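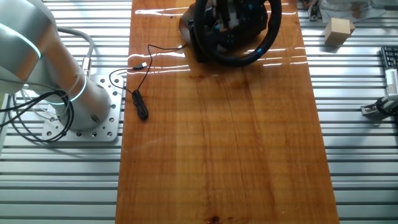
Keep the base plate, change the board

Most of the downtime I see on small robot cells comes from fixturing. At Vomier we run one arm on a slotted aluminum table, and the arm's plate stays bolted where it is. Everything the arm works on goes on a separate wooden board. This week it is a racing wheel on its base unit.

Kwaku Atinga would like the parts fixed straight to the rails. His case is stiffness, and on a metal cutting job I would agree with him. For handling work at low force, a varnished board is stiff enough, and it comes off in one piece with the part still on it. Drilling a new one costs us 7 minutes. Re-squaring a fixture on the rails took most of a shift in February.

Gloss is the real drawback. Lacquer throws white streaks under overhead light, and a vision system can read a streak as an edge. Sand the top with 120 grit and leave it dull. I have asked for this twice.

Cables deserve more attention than they get. A USB lead left coiled on the board will work its way over the side and into a slot. Route it away from the arm, tie it every 100 mm, and leave slack only at the base. The same goes for the bundle around the foot of the arm, which should be checked every 300 hours along with the plate bolts.

Ekow Nartey keeps a log of faults on our cell. Loose leads fill more lines in it than the joints do.

Recent items
Benilent connectors: a second look
Torque marks on plate bolts
Dorberg rail covers
Notes from the Ansah line, 4/2/24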